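Thread on trying to keep up with TV when everyone at work is already three shows ahead.

**1/** Adoración Bravo at my work asked if I'd finished Caltora. I hadn't started it. Apparently it's a crime drama, and I'd had it down as a cooking show.

**2/** Started it Monday night. Four episodes in one go. It's slow, the lead mumbles, and I had the subtitles on by the second scene. Still pretty good.

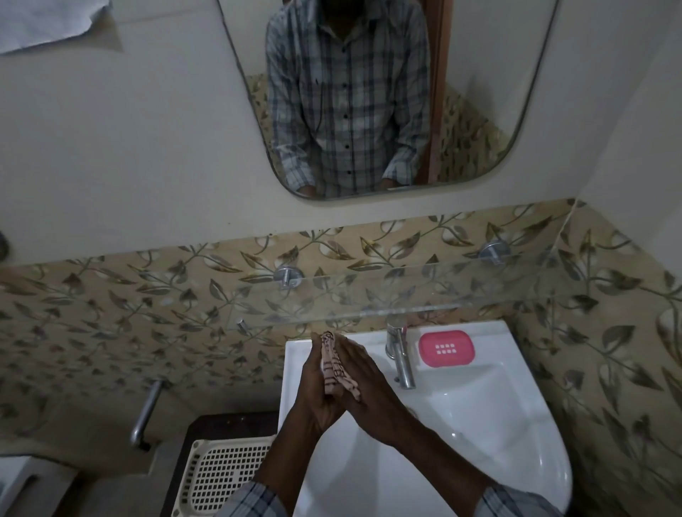 **3/** Then there's Dosumness, the cartoon my nephew watches. I sat through 2 episodes and couldn't tell you who the villain is. He says the villain is the moon. The theme song has been in my head since breakfast.

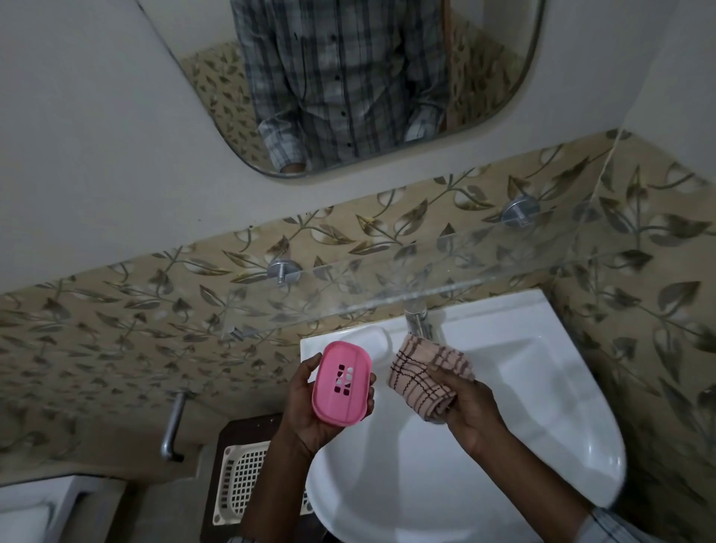
*Bathroom mirror, checked shirt.*

**4/** Marcelino Cuesta reckons you should skip season one of everything. He did that with Campos and spent the whole of season 2 asking who the brother was. I'd already told him about the brother.

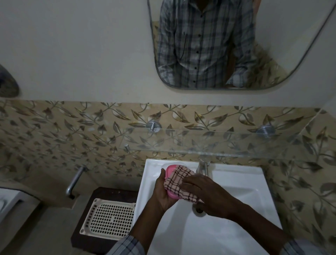

He's since gone back and watched it from the start. His favourite character is now the brother.

**5/** My watchlist is at 923 titles. I don't remember adding most of them. I'm going to cut it to 500 by the end of March, starting with anything that has a dragon on the poster.

**6/** If you've seen Caltora, please don't reply with the ending. I'm up to the bit with the ferry.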